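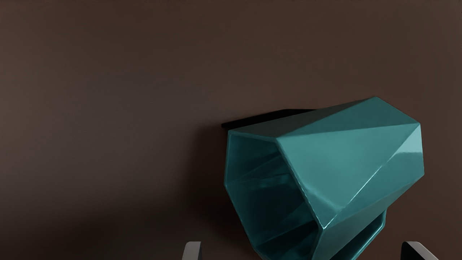 Marcelino Trindade's comment on the draft of this talk was that a demonstration recorded in simulation isn't a demonstration by hand at all, and that I should either change the title or explain what the hand is doing. He has a point, so slide 1 stays up while I answer him.

The hand is on a controller. The operator moves it, the simulated arm follows, and the log gets a gripper pose and a finger command at every step. Nothing scripts the path. When the operator hesitates, the hesitation goes into the log too. That is the sense in which I use "by hand" for the next half hour. Say this slowly, it comes back in the questions.

Point at the fingers at the bottom of the view, one each side of the teal vessel. The view is what the operator works from. Only the tips show. Ask the room how far they think the fingers are from the surface. Wait. Take two or three answers and don't correct them.

Slide 2. The Dravham set

3754 demonstrations recorded, 341 thrown out. The rest went to training. All of it through remote control, no kinesthetic teaching in this set. If someone asks what kinesthetic teaching is: you hold the real arm and push it through the task. We did that in Osholm, slide 5.

Reasons for rejection, in order of size:
- operator dropped the object and kept recording
- controller lost tracking in mid-approach
- grasp made, but the object passed through a finger (contact settings, our fault, fixed in July)

Do not read the list out. Mention the third one only.

Slide 3. Why faceted objects

A smooth cylinder forgives a bad approach angle. The fingers slide a little and settle. Flat facets with hard ridges don't give you that. If a finger lands on a ridge, the object turns under it, and the operator has to back off and come in again. We wanted those second attempts in the data.

A vessel on its side is worse than one standing up. The operator has to choose between gripping across the body and putting a finger inside the mouth. We gave no instruction on which to choose. Operators split on it, and the policy trained on the mixed data split the difference, so it aimed for the rim and closed on nothing useful. Pause here – this is the main technical result of the first half.

Remedy was dull. We labeled each demonstration by grasp type and conditioned on the label. Tool for the labeling is Flullonlow, screenshot on the backup slides, skip unless asked.

Slide 4. What the operator can't see

Back to the fingers. From a view like slide 1, width is easy to judge and depth is poor. Shadow helps if the light is off to one side. Highlights on a glossy surface move when the camera moves, and new operators read that as the object moving.

We tried 3 aids: a second view, a projected line between the fingertips, and a contact buzz in the controller. Second view helped everyone. The line helped new operators and annoyed the experienced ones. The buzz comes too late to help with the approach, though they liked it for the lift.

If time is short, cut the line.

Slide 5. Osholm, real arm

Same task, operator holding the arm. Approaches are shorter and the grasps are firmer. The cost is that the person's arms and sleeves are in the camera view, and the joint torques in the log include the person. You can replay the motion without the person and record again, which doubles the session time. We did that.

Remote control gives cleaner recordings and clumsier motion. I would not pick one from this evidence. Marcelino would, let him say so from the floor.

Slide 6. Open items

Contact in simulation is still stiffer than in Osholm. Operators adapt to it within a session and carry the habit over to the real arm, where they close too early.

No agreed way to score a demonstration between "kept" and "thrown out." Sales keeps asking for a single number per demonstration. I don't have one that I trust.

Leave slide 6 up for questions. Water is on the left side of the lectern. The clicker skips if held down.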